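# The Long Way to a Small Closet

I moved to Planholm in November with eleven boxes of clothes and a closet the width of a refrigerator. You can guess how that went. For the first few weeks I lived out of the boxes, which I'd labeled in a hurry with things like "tops??" and "more," and every morning I'd dig for a sweater like a dog going after a bone.

My old place in Brillov had a walk-in. I'm not bragging - it was a drafty rental with a terrible kitchen - but that closet let me get away with murder. I kept dresses from weddings where I can't remember the cake. I kept jeans in three sizes, for all my possible futures. When you have the room, you never have to decide anything, and I'm a person who will happily put off deciding until somebody turns out the lights.
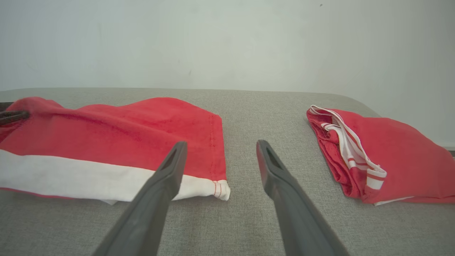

So in January I started a list. Every time I wore something, I wrote it down in a little spiral notebook on the dresser, and that was the whole system. No color codes, no app (I tried an app, and it wanted me to photograph my socks). By the end of the first month I had a pretty embarrassing record of a woman who owns a great many clothes and wears the same navy cardigan until it begs for mercy.

Then I got nosy and counted everything. 223 pieces! That's with socks as pairs and leaving out anything I sleep in. I called my sister, sure she'd be horrified, and she went quiet for a second and said she was scared to count her own.

The first round was easy. Out went the blazer with the shoulders, the boots that pinch, a skirt I bought on sale because it was on sale. The second round hurt more. I had a green coat that cost me $776 in a year when I had no business spending that on anything but rent, and I'd worn it, at a guess, less than a carton of milk lasts. I tried it on. I took it off. I hung it on the bathroom door for a week and glared at it while brushing my teeth.

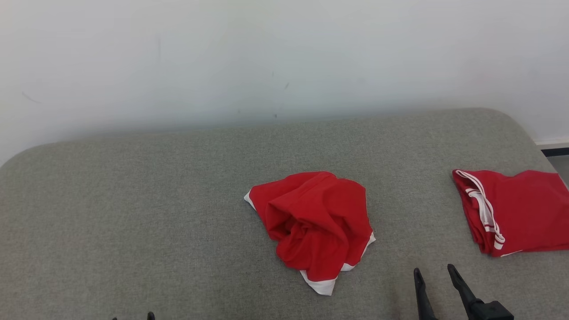

The coat went to the consignment shop on Alvarado Street, where the woman at the counter turned it inside out before she even looked at the front. She checked the seams, the lining, under the arms, the hem. I've been shopping that way ever since! Stores hang things so you'll fall for the front, but the inside tells you whether it'll make it through a second winter. Wide seams are good. Loose threads at the pocket corners are bad. If the buttons wobble on the hanger, picture them on the floor of a bus.

She also gave me the best laundry advice I've had since I left home. Wash less, wash cooler, and quit stuffing the machine. I'd been washing sweaters after every wear like I was working in a coal mine. Now they get a night over the back of a chair, and I've gone from four loads a week to two.

What I haven't solved is the in-between stuff, the clothes that are too worn for the hamper's opposite and too clean for the hamper. You know the pile. Mine travels. I've tried hooks, I've tried a basket, I've tried a stern talk with myself, and come Sunday night there's still a heap of something somewhere soft. 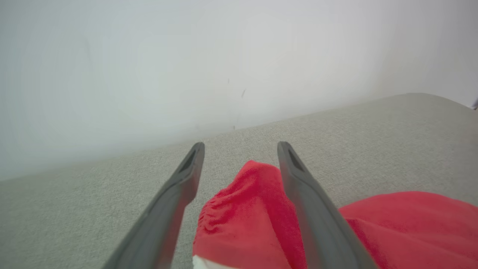 *The in-between pile, red edition.*

My mother would have had it folded before supper. She grew up in Govach with 8 people in the house and one wardrobe, and she could fold a shirt in the air, without a table, while telling you what was wrong with your haircut. I've asked her to teach me twice. Both times I ended up with something shaped like a burrito, and she took it out of my hands and did it over.

I still want things, by the way. Last week I stood in front of a shop window for ten minutes over a yellow raincoat, and I went back the next day to see if I still liked it. I did. I looked at the seams, and they were wide and flat and lovely, and I'm giving it until the end of the month. If it's still there, I'll have to move the navy cardigan over a couple of inches.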